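Learning to write letters again

April 2026

So I've been writing letters. Real ones, with stamps! I started in February when the internet was out for most of a week and I got so bored I cleaned out the hall closet, and at the very bottom, under the board games, was a shoebox of letters from my friend Jade Gauthier. We wrote to each other all through high school after her family moved to Trikatville, and I'd forgotten how funny she was. There's one that is four pages about a substitute teacher and his coat. I sat on the closet floor and read every one of them and my foot went to sleep.

Jade and I still talk, sort of. We send each other thumbs up and birthday cakes made of emojis. I know she has a new kitchen. I couldn't have told you what she's reading or whether she still hates her middle name, and that bugged me more than I expected.

So I wrote to her. It took me three tries. The first one sounded like a job application and the second one was all weather (why do we do that?), and then on the third I pretended I was in the middle of a conversation with her and just started complaining about my neighbor's leaf blower. That worked. I filled both sides of two sheets and had to write the last bit up the margin, the way we used to.

My handwriting is terrible now, by the way. I used to have this round, neat script that I was pretty vain about, and what came out looked like a grocery list written on a bus. My hand hurt after one page. It's better now, a couple of months in, but I still print when I get tired and you can tell exactly where in each letter I gave up.

The other thing I had to figure out was where to write. The couch is hopeless, and the desk has the computer on it, and if the computer is there I will look at the computer. What I need is a bare bit of wood and decent light and my phone in another room. 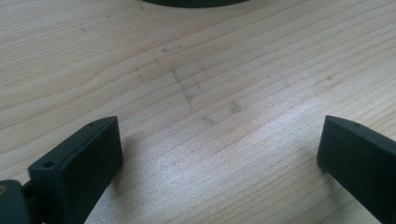 Pale wood, lots of grain, a bit of glare.

Paper turned out to be a whole rabbit hole. I started with printer paper, which is fine, it really is, but then my aunt Francine Beaulieu heard what I was up to and mailed me a pad of airmail paper she'd had in a drawer forever. It's that thin crinkly stuff, and you have to put a lined sheet underneath so you don't drift downhill. I love it. I've been rationing it like chocolate. When it runs out I'm going to try the Flolska pads, which a couple of you mentioned in the comments last time. The stationery counter at Arsenault sells them in packs of 100 sheets, and I've been walking past them on purpose.

For pens I've gone through a few and keep coming back to a plain ballpoint. I know, I know. The fountain pen people are going to write in. I'm left-handed and I drag my hand through everything, and I ruined a perfectly good letter to Francine with a big blue smear right across the part about her tomatoes.

Jade wrote back after 15 days – I was checking the mailbox like a kid waiting on a prize from a cereal box. She told me about her mother's hip and a terrible play she went to see in Drusavgate, and she answered the leaf blower thing at length, because apparently she has one next door too. None of it was news exactly. She could have texted me all of it, but she never would have, you know?

Since then I've sent nine letters to five different people. Two have written back, one called me up to ask if everything was okay (sorry, Uncle Ray), and the other two are still out there somewhere. I'm trying not to keep score. If you want to try it, pick somebody who likes you already and tell them one thing that annoyed you this week, and don't start over more than once. And write down their address someplace, because I had to ask three people for theirs and it spoiled the surprise every time.

I owe Jade a reply right now, so I'm off to do that. I've got a lot to say about that play.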